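Visit to the Gurkside workshop of Nidetti
A report for the members' pages, March 2020

The bus leaves Grurnow station from the far side of the car park, and I had waited on the wrong side, so I came to the gate when the group was already putting on the yellow vests. Gurkside is a former dairy. The floor still has the drains in it, and when a trolley goes over one of them the whole hall hears it.

Nidetti prepares handling cells for shops and small warehouses. The visit was announced as a general tour, but our guide asked us at the start if we would prefer to see many things quickly or one thing slowly. We chose one thing. I am glad of it, as on the last visit, in December, I walked past so many machines that I could not write a proper report afterwards.

The cell we saw is called Botha. It is one arm beside a table, with a gripper of two fingers and a small camera fixed at the wrist. Its work is to take household goods from the table and put them into a tray: packs of tissues, cups, small boxes. The goods are ordinary ones from the supermarket, and several of the packs are Chinese brands which I did not know before. There is a shelf with spare packs beside the door, because a pack which has been gripped many times becomes soft and must be replaced.

We arrived during the morning check, and the technician on duty let us stand behind the yellow line and follow it. The check has a printed sheet which hangs on a nail. First the air in the hall is looked at, I mean the temperature and the dust, and written down. Then the arm goes to its home position and the technician looks if the mark on the joint meets the mark on the base. Then the fingers are opened and closed without anything between them. For this part she bent down and listened, and she told us that a dry slide can be heard before it can be measured.

The finger pads took the most time. They have a pattern of small crossed lines, like a file for nails but softer, and the lines fill up with dust from paper and with a kind of grease from printed film. They are brushed every morning with a dry toothbrush. Once a week they are wiped with alcohol and left open until they have no smell. I asked if water would do the same, and the answer was that water leaves the paper dust in the bottom of the lines, where it becomes hard.

Pads are changed after 2,000 grips, also when they still look good. The counter showed 603 on the day of our visit. Each pad is held with two screws, and the screws must be turned a little on one side, then a little on the other, otherwise the pad sits at an angle and the finger pushes the goods out at the bottom. We were given an old pair of pads to hold. On one of them the pattern was nearly gone at the tip, and you could feel the difference with the thumb very well.

After the pads comes the test with soft packs. Tissues in plastic film are the most difficult goods on the table, and for this reason they are used for the check. The film slides over what is inside, so the fingers can have a good hold of the film and a bad hold of the pack. A monitor on a stand shows the picture from the wrist camera.

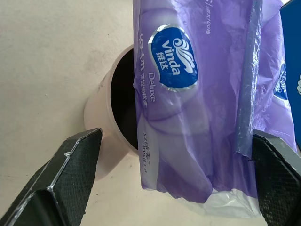 Wrist camera view at Botha: a purple pack of Vinda tissues with the gripper fingers on either side, and a cup behind it.

What the technician studies in such a picture is the folds. A long fold which runs towards a finger means that the film is being pulled together there, and she then compares the two fingers to see if they press in the same way. If the folds come at the same finger again and again, she does not change the force. She goes back to the screws. More force was their first idea when the cell was new, and it only gave them torn film and a lot of tissues on the floor.

The test is done 8 times, and the pack is laid down differently each time. It is allowed to slip once. If it slips more, the cell stays off until the cause is written on the sheet. I found this strict, but a member of our group who works in a bakery said that with their slicer it is the same.

The wrist camera has its own line on the sheet. The glass is cleaned with a cloth for spectacles, never with the sleeve (this was said in a way that made me think of a certain occasion). The cable from the camera goes along the arm and is held by clips, and the clip nearest to the wrist is the one that breaks. They keep a full jar of them. To change a clip the arm must be switched off with the key, and the person who does the work carries the key in the pocket.

There was time for questions at the end, with coffee and a very good plum cake. Somebody asked about the price of the cell and did not get a number. I asked how long the morning check takes and was told 4 minutes when nothing is wrong. With us behind the line it took much longer, as every step was explained and sometimes repeated for those in the back.

Some practical remarks for members who would like to go. The hall is cold – take a pullover under the vest. Closed shoes are required and they do look at them. Photographs are permitted in the hall but not in the store room behind it. The toilet is across the yard and the key for it hangs at the reception. The last bus back to Grurnow does not wait, and the walk to the station follows the main road without a pavement for the first part.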